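**Re: [cell-upkeep] sleeve creep on the bag-change unit**

May 10, 2019

On the list, Macedo wrote:

> Our unit drags its forearm sleeves toward the hand after a few hundred
> bag changes. Do you refit them or replace them? And where do you run
> the wrist cable?

We refit them. Ours had done 800 cycles on the same pair when I last looked, and the ribs still spring back.
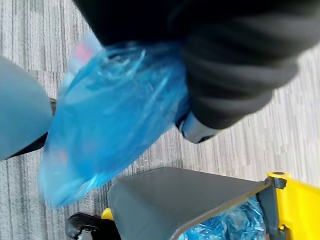 Check the sleeve every 214 cycles, at the same stop as the battery swap. If the cuff has rolled, power down, pull it back toward the elbow, and retighten the band. Replace it at 1000 whatever it looks like.

The rest of our routine from April:

1. Wipe the fingertip pads with a damp cloth. Thin film slips on dusty pads.
2. Move each finger by hand through its travel and feel for grit at the joint slot. 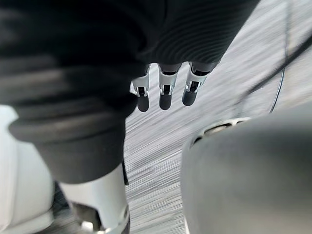 3. Run 10 slow closes with no bag, then 10 with one.

On the cable: leave a loop at the wrist. We tied ours down flat at first and it pulled at the connector whenever the hand turned over. Hastitz sells a longer lead, but the stock one reaches if you move the lower clip. 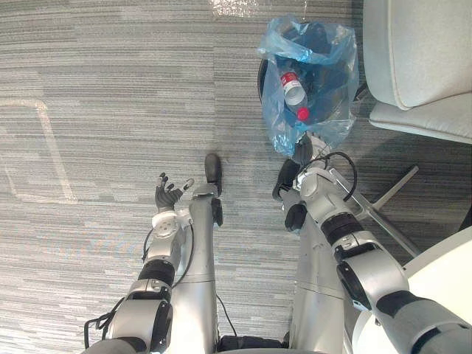 **Leonie Merrick**
Maintenance lead, Jundatik

PS for Macedo, on grip force. Start low and raise it until the film stops sliding. Ukach liners need almost twice the setting of the plain ones, and they tear if the hand pulls from one point.
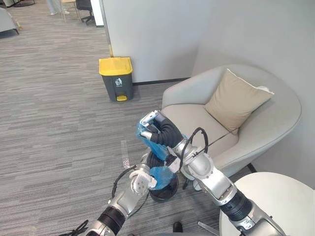

Lift height is the other setting to look at. Ours came set too high for small bins. The right hand takes the gathered edge of the liner and draws it up from the rim, with the left wrist low beside the bin. Keep that left wrist low in your program too, and shorten the lift before you touch the speed.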